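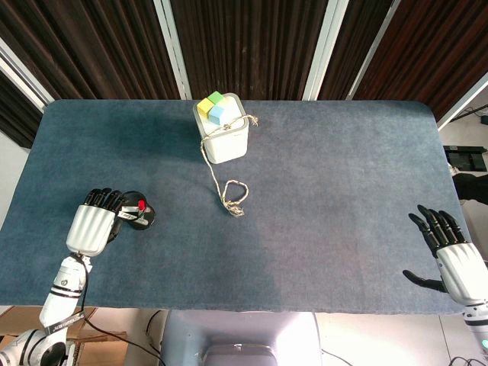 Tuva Sjögren wrote to us in January that she had stopped clearing her craft table altogether, as the felt mat kept her blocks and string from sliding onto the floor. We do love hearing that! The Girnmont Table Mat in slate blue has soft rounded corners and a slightly mottled color – very forgiving of crumbs and stray threads – and it's a treat to lean your elbows on during a long afternoon of sorting, tying and stacking.

68 inches long. Spot clean only. Blocks, twine and container not included. Ships from Cirkthorpe in two days.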